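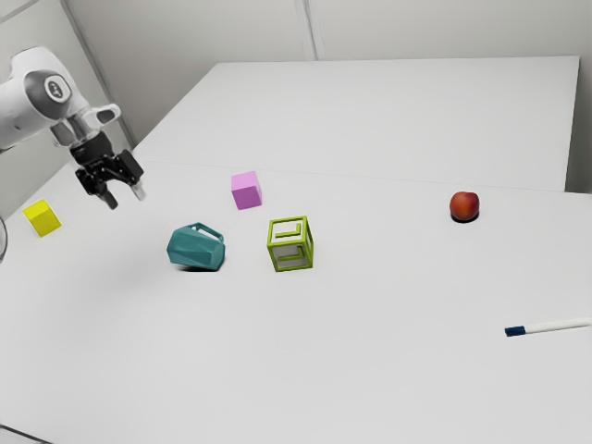
Figure 1. Simulated bench, side view, gripper open.

Home Arm Build: Handout 5
Simulating the bench before powering the arm
Instructor: Gianni Zuccaro, Vidberg shared workshop
Revised April 7, 2022

1. Purpose

Handout 4 ended with the arm bolted down and the joint limits entered by hand. This session covers the simulated bench. Every motion program written in this course runs in simulation first and on the arm second. A program that has not completed a clean simulated run does not go on the arm.

The project folder is called Plevatier. The scene file, the gripper mesh and the object list are all in it. Copy the folder to your own machine and do not edit the shared one.

2. The scene

The tabletop in the scene is plain white and the walls are plain panels. Texture adds render time and contributes nothing to contact checking. If you are modeling your own garage or spare room, start the same way: one flat surface, one wall behind it, correct heights. Add clutter later.

The test objects differ in how hard they are to grasp.

Solid cube, yellow or pink. Flat parallel faces. Use this for the first grasp test.
Wireframe cube, green. Open faces with thin bars. The collision shape must follow the bars. A convex hull closes the openings and the fingers will appear to stop in mid-air.
Mug, teal. Faceted body with a handle. Start it on its side at least once, as in Figure 1.
Fruit, red. Round, so it rolls if the fingers close off center.
Marker, white with a dark blue cap. Long and thin. The approach angle matters more than the grip force.

Leave clear table between objects on the first pass. Crowded layouts are in Handout 6.

3. The gripper mesh

The visual mesh and the collision mesh are separate files. The visual mesh is what you look at and can be as detailed as your graphics card allows. The collision mesh is what the solver uses and should be much coarser. The Plevatier collision mesh has 582 triangles. The visual mesh has over 2154 and is never used for contact.

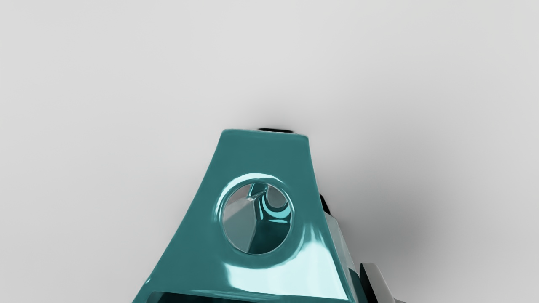

Keep holes and recesses in the visual mesh if you like the look of them. In the collision mesh, fill any opening that a test object cannot enter. Rounded lips and bevels can go as well. The fingertips are the exception – model the contact pads to their measured size, because an error there shifts every grasp.

Check the mesh origin before anything else. It belongs at the mounting face, with the z axis pointing out along the fingers. If the gripper loads sideways, fix the mesh and re-export it. Do not correct it with an extra rotation in the scene file, as that rotation will be forgotten when the mesh is replaced.

4. Running the approach test

The approach test moves the open gripper to a point above the table and holds it there. No object is picked up.

a. Load the scene and let it settle for 60 steps with the arm held still.
b. Open the fingers fully.
c. Move to the hover point at reduced speed. The default scale is 47 percent.
d. Hold, and save one image from each camera.
e. Write down the fingertip height reported by the solver. 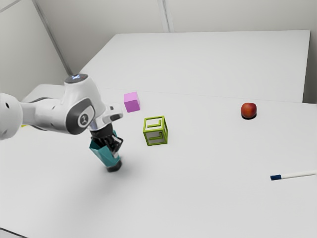 Judge clearance from the reported height and use the shadow only as a rough check. With diffuse lighting the edge of a shadow is soft, and its offset from the fingertip depends on where the lights were placed. A second camera helps, particularly when one of the links blocks the view of a small object near the base.

If an object looks as if it is floating, print its pose. Two surfaces of the same color at different heights are hard to tell apart on screen, and the number settles it. An object that really is above the table after settling usually has a collision shape larger than its visual shape.

5. Common faults

Arm sags at startup: gravity compensation is off, or the link masses were left at zero.
Fingers close unevenly: the mimic joint has the wrong sign.
Objects jitter at rest: time step too large. Halve it and run again.
Objects sink into the table: contact stiffness too low, or the table has no collision shape.

6. Before next session

Run the approach test over each object in the list and bring the saved images and recorded heights. Members using the Shin controller board should also bring their joint limit file. Those on the Ferura board can use the one in the folder.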